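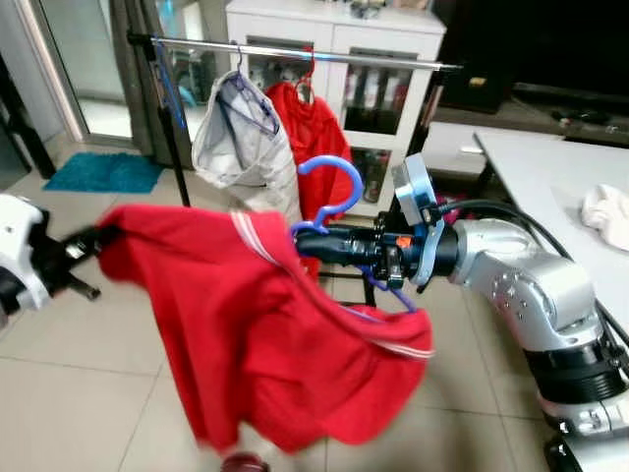
Hustirier Garment Steamer – three months in

Bought this in the fall after my old iron finally leaked all over a good shirt. Paid full price, no freebie, nobody sent it to me. Quick notes because I have a load to get through before dinner.

Setup

Easy. Pole clicks together, tank drops in the back, hose screws on. Manual is useless, tiny print and the drawings don't match the parts. Skip it. Took me some 16 minutes and most of that was looking for the little hose clip, which had rolled under the stove.

Steam

Good. Really good on cotton and thin knits. T-shirts, pillowcases, kids' school stuff – two passes and done. Linen is another story. Had to go over the same pair of pants again and again and the creases at the knee still showed. If you wear a lot of linen keep your iron.

Heats up faster then my last one, a Wavus handheld that spat water on everything. This one spits a bit too, but only if you lay the hose flat. Keep it up high and its fine.

What I steam most is plain stuff that goes on a hanger and gets worn the next day. Red things I do last, on their own, after one bad afternoon with a damp sleeve and a white blouse. My fault not the steamer's.

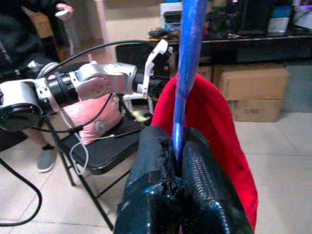
Tank and noise

Tank is big enough for a week of shirts. Filler hole is too small though, you need a funnel or you will get it on the floor. Gurgles when it runs low. Not loud, can still hear the radio.

Hard water here so I descale in April and again in the fall with the Bangash powder. Cheap, works, smells like a swimming pool for an hour.

Stuff I don't like

Cord too short. Way too short. The glove that comes with it is thin and I quit using it. Wheels stick on carpet – on tile they roll OK. And the foot switch is hard to press in socks.

Worth it?

For shirts and everyday clothes yes. The Faltance one my sister has feels sturdier and has a longer cord but costs a lot more, and I couldn't see much differnce in the finished shirts. I'd buy the Hustirier again, on sale if you can wait.

Posted February 3, 2020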